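Skemwood gets a smaller save file and a second island in March

The farming and exploration game Skemwood will receive its biggest update so far in March, the developer Corna has announced. The update is free for all players on PC and adds a second island, called Meredith, together with a new way of storing saved games.

The save system is the part that many players have waited for. Until now, the game has written down the state of every tree, fence and stone each time the player goes to sleep. On an old farm this can take a long time, and the files become very large. Corna gives the case of one test farm where the file was 533 MB. After the change, the same farm needs only 3 MB – the game now keeps only the things which the player has changed, and builds the rest again from the map.

Old saves will be converted the first time they are opened. The studio advises to make a copy before this, especially for those who play with mods. Mods that add new crops should continue to work, but mods that change the map will need an update from their authors.
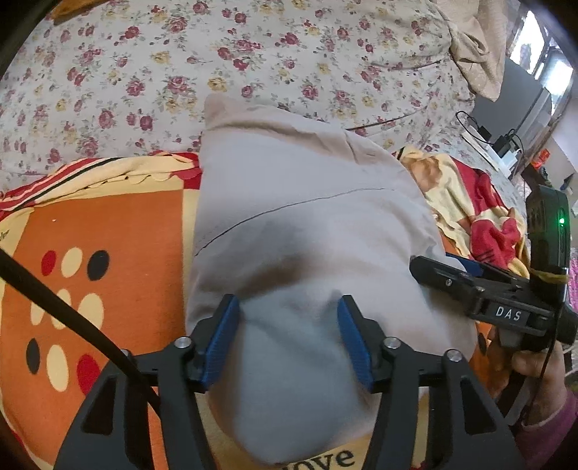 Players on the official forum mostly welcomed the news, though one of them asked why the old format could not stay as an option, as her farm depends on a map mod that has not been updated for two years. Corna answered in the same thread that the previous version will remain available in a separate branch, but it will not receive new content.

Meredith can be reached by boat after the bridge in the first village is repaired. It has its own weather, 200 new items and a harbor where the player can trade. There is also a small workshop for Dradard, the card game that the villagers play in the evening, and new cards can be made there from paper and ink.

The list of fixes is long. Corna says it has gone through 3,459 reports from players during the winter, and many of them were about the same problem with animals that walk through closed gates. This should now be solved.

A version for consoles is still planned, but the studio did not want to name a month for it.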